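Candle Wax, Lamp Oil and Other Things the Saints Never Mention

The lives of the saints are silent on laundry. I have read a great many of them, and not one monk is ever shown scraping beeswax off his good trousers with a butter knife. So, after years of keeping an icon corner at home, I've written down what works in our house.
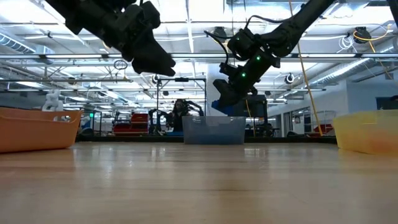
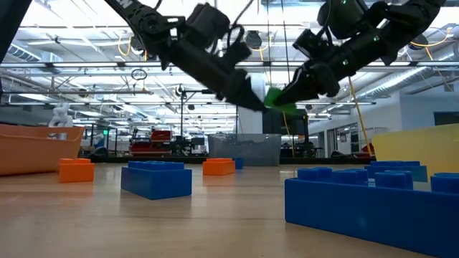
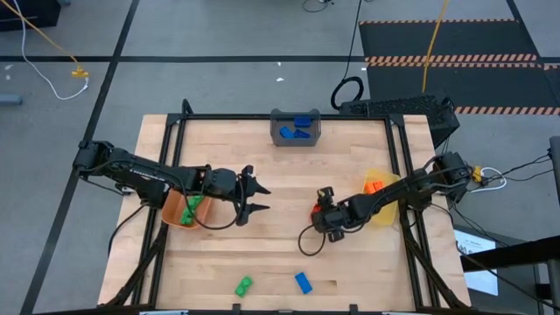 Wax on cloth comes first, and the rule is to leave it alone until it's hard. Put the shirt in the freezer for 40 minutes, next to the peas, and snap off what you can with a spoon. Then lay a paper bag over the spot and press with a warm iron, moving to clean paper as the wax soaks in. Do this on an old towel over the counter. Don't do it on a light wooden tabletop like the one in the pictures unless you want a permanent record of the feast day. Colored candles leave a stain even when the wax is gone, and for that I use dish soap and low expectations.

Lamp oil is worse. Sprinkle cornstarch on it right away, wait 2 hours, brush it off, and repeat until you're bored. I bought a bottle of Mokeck spot remover once. It took out the oil and also the blue.

Glass votive cups: never pry. Set them upside down on a foil-lined pan in a 190 degree oven, with a window open, until the stubs slide out. Wipe while warm with newspaper. I use the parish bulletin, after reading it.

Brass censers, if you've been talked into taking one home from church: soak the bowl in hot water and washing soda overnight. The chains go in a separate jar or you will be untangling them until Pascha. Plain lacquered brass gets soap and water only. I learned this in March, on a censer from the Prarnton bazaar that is now two colors.

Charcoal dust belongs in a tin with a tight lid. A Kahsay tea tin is the right size. Label it, especially if you live with tea drinkers.

Dust icons with a dry, soft brush. No polish, no water, no spit.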